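Budgeting for a second bench: notes before the January round

5 min read

I have been asked by several colleagues to set out how the equipment request for the coming year was put together, and since the full paper will not circulate outside the department, I am doing so on my own page. The views are mine. The figures are those we submitted.

The request covers one additional two-arm bench of the same pattern as the one we already run. It does not cover a new room, new staff or a change of supplier. Deok-su Wang, who holds the equipment budget, asked that it be kept to three pages, and I have tried to keep to the same spirit in what follows.

The arms themselves are the line everyone looks at first. We obtained quotations from Fenditlow and from Susar. The Susar price was lower, but it left out the carriages and the mounting plates, and once those were added the difference was too small to justify keeping two sets of spare parts. We have therefore recommended Fenditlow again, with delivery in two lots so that the rail and the table frame can be levelled before the arms arrive.

The second line is the one I would ask other groups to study with care. In our first year we set aside very little for cables, fixings, gripper fingers and sensor mounts, and we overspent on all four. Cable replacement alone took 40 hours of technician time. A cable on a moving arm has a working life, and it should be entered in the budget as a consumable with a yearly sum against it. Byung-chul Pyo has proposed that we hold a small stock of complete cable sets on the shelf — one per arm — and I have supported this in the paper.

Household goods form the third line. It looks odd on an equipment form, and the finance office has queried it twice. The work consists of arms handling ordinary objects, and ordinary objects must be bought, stored and replaced. Our present stock list from Maeng runs to 158 items, among them clocks, jars, mugs, bags and a good deal else. We expect to replace some 70 of them over the year. Soft goods go first, because handles and trims are pulled repeatedly and weave does not recover. I have asked that this line be approved as a standing order, so that we are not raising a separate form each time a bag is withdrawn.

Surroundings come fourth. Table surfaces and wall coverings are changed on a schedule, and the panels for the new bench should be the same size as those for the old one so that they can be exchanged. Fimholm can cut them to our drawing at no extra charge if both sets are ordered together. This is a modest saving, though it does require us to commit early.

I would also draw attention to what has been left out. There is no allowance for a third arm, which was discussed and set aside. There is no allowance for extended warranty, as the terms offered did not cover grippers. Training is carried under the general heading and has not been counted again.

If the sum is reduced, my advice is to delay the purchase by a quarter and leave the second and third lines whole. A bench without spares spends much of its time switched off, and we have had that experience once already.
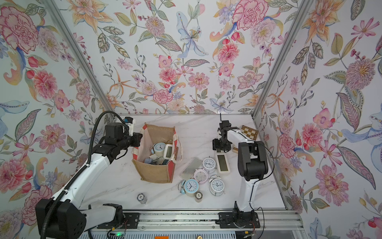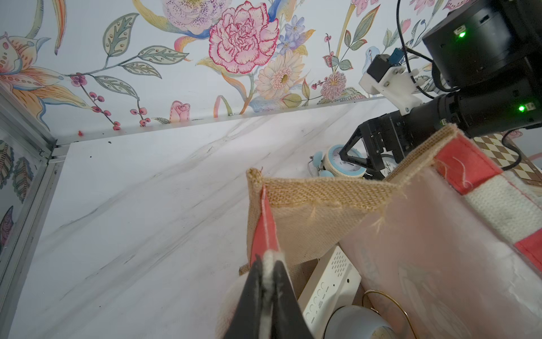
Two-arm work with a jute bag and clocks, marble-patterned table and floral wall covering.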